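How I sort our recycling on the kitchen table (and why I gave up on one big bag)

For years my system was a single enormous bag hanging off the back door. Everything went in: bottles, cans, jars, the odd yoghurt pot with a spoon still in it. Then on a Thursday night I'd be out in the dark with my phone torch, fishing about for the glass while something sticky ran down my sleeve. When we moved to Osuvville, where the collection is fussier than anywhere I've lived, I had to come up with something better. It's very simple and I do it once a week, usually while the tea's in the oven.

What you need

A table or worktop you can wipe down
One container for each thing your council collects separately
A washing-up bowl of warm soapy water
An old tea towel

I use soft fabric storage bins, the sort sold for toys and jumpers. Mine came from Ojeda and fold flat when they're not in use, so they live behind the door. Boxes or buckets will do just as well, but I do love how quiet the fabric ones are when a bottle goes in!

Step 1: Rinse first, sort second

Give everything a quick swish in the bowl. You're not after sparkling, you just want the dregs out. Beer bottles are the worst for this (that last half inch goes properly nasty by the weekend), so I do those as soon as they're empty. Stand things upside down on the tea towel for ten minutes.

Step 2: Line up the bins

Put them in a row right up against the edge of the table. I had mine across the room to begin with and spent my evenings walking back and forth like a waitress. Keep the same order every week and your hands soon learn it. Mine goes plastic, cans, glass, and then a spare for whatever I'm not sure about.

Step 3: Tip it all out and spread it

Spread is the important word. If it's in a heap you'll grab a can and send a bottle rolling off the far side — ask me about my kitchen floor. Lay bottles on their sides with a bit of space between them.

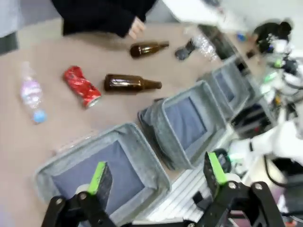
Bottles and a can spread over the tabletop, with the grey fabric bins lined up alongside.

Step 4: Glass goes first

Lift the glass in by the neck and lower it to the bottom of the bin, no dropping. Once it's off the table you can be much quicker with the rest.

Step 5: Squash the plastic

Take the cap off, press the air out, roll it up a bit and put the cap back on. Check your own council's rules, though. Clalutmont, where my sister lives, wants caps kept separate. Cans I only crush if the bin is getting full.

Step 6: Deal with the spare bin

Anything you can't place goes in here until you've looked it up. I check mine on a Friday and it's nearly always lids.

The whole job takes me about 2 songs on the radio. Afterwards I wipe the table, shake the bins out over the back step and fold them away. If yours get grubby, a damp cloth and a drop of washing-up liquid will sort them, but leave them open overnight to dry or they'll smell of old cider.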